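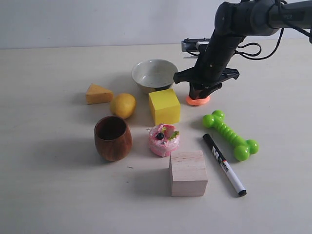 Progress report to the Wynne Fund
Skastham returns center, March 10, 2021

The Monenix arm has worked the mixed goods bench since November. In that time it has handled 3406 items, and 613 of those were passed back to staff for sorting by hand. Most of the handbacks were thin or soft goods.

Two bench staff have moved from lifting to checking and repacking. Both kept their hours and pay grade. They report less wrist strain but more standing, and we have ordered stools.

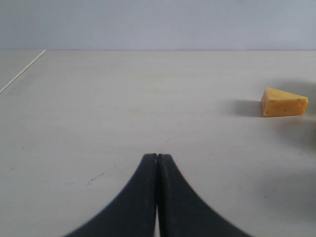
Training

Each person on the bench gets 60 minutes with the stop and restart controls before working alone. The night shift has not finished. 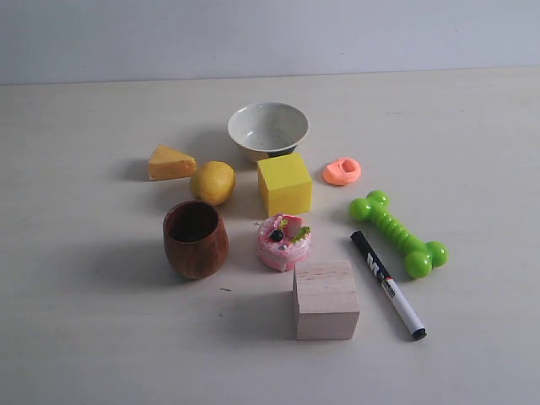

Staff now choose the practice sets themselves. They asked for goods that differ in shape and grip, so a set can put a ceramic bowl beside a whiteboard marker and a green toy bone. Trolledlow has asked to borrow the list. We will send it once the night shift has tried it.

Spending is within the grant. The stools come out of our own budget.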